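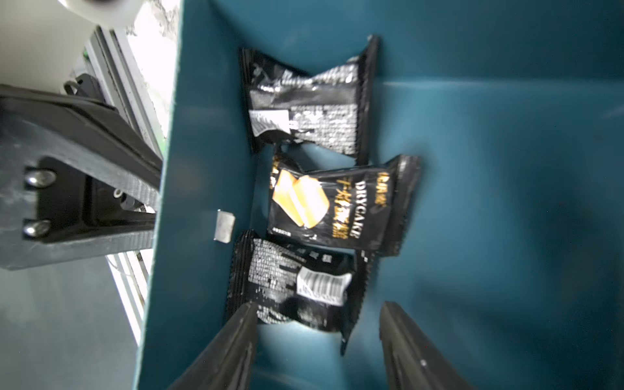
A Two-Arm Workcell Takes Shape at the Zaltisura Shared Workshop

Members of the Zaltisura shared workshop have spent much of the past year building a robotic workcell that handles ordinary snack packets. The project, known as Flakura, was proposed by Zdzisław Jabłońska, a retired packaging engineer who joined the workshop in order to use its metal saw and stayed to lead its automation group.

The task was chosen for its difficulty. A rigid box presents the same faces each time it is lifted. A film wrapper creases, slides and catches the light, and its printed front may be turned toward the floor. Packets also overlap, so that the fingers of a gripper must close on one wrapper without dragging its neighbor.

"A child can do this while thinking about something else," Jabłońska said. "We wanted a job that everyone who visits the workshop already understands, and that a machine still finds hard."

Construction began in July with a frame of aluminum extrusion, cut and squared by members over several evenings. The first version stood on a folding table and shifted whenever an arm stopped quickly. The group replaced it with a heavier base and fixed both arms to a metal rail along the front. Jabłońska considers that rail the most important part of the build, although it took only 2 evenings to fit.

The interior was furnished to resemble a corner of a home. Butterfly wallpaper lines the walls, the tabletop carries a marble pattern, and flowers and small household goods are kept on shelves and in wire baskets. According to the group, a control program tuned against bare gray panels often performed poorly once color and clutter were introduced.
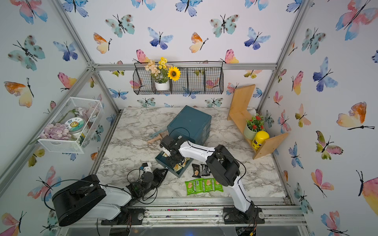 Drawers brought a further set of problems. An arm working over an open drawer has to reach down between its sides, and a finger that enters at a poor angle will push against the plastic before it reaches the wrapper. The group has tried several finger shapes and now prefers a tapered form with fine ridges on the gripping surface.

Cable routing has also required repeated attention. Early runs were tied close to the links and pulled tight at the wrist. Members now leave more slack near the grippers and inspect the ties before each session.

The control software, Nyaga, was written by members and keeps a log of every attempted grasp. The log held 3000 entries at the close of the spring term. Each failed attempt is reviewed by a member and given one of 44 short codes, among them "film slipped," "neighbor moved" and "drawer wall."

Materials were purchased through Trustetti, a local supply fund that supports workshop projects. Under the terms of the award, drawings for the frame and fingers will be made available to other workshops, together with a parts list of 40 items. Jabłońska is preparing the assembly notes, and the section on squaring the frame is now in its second draft.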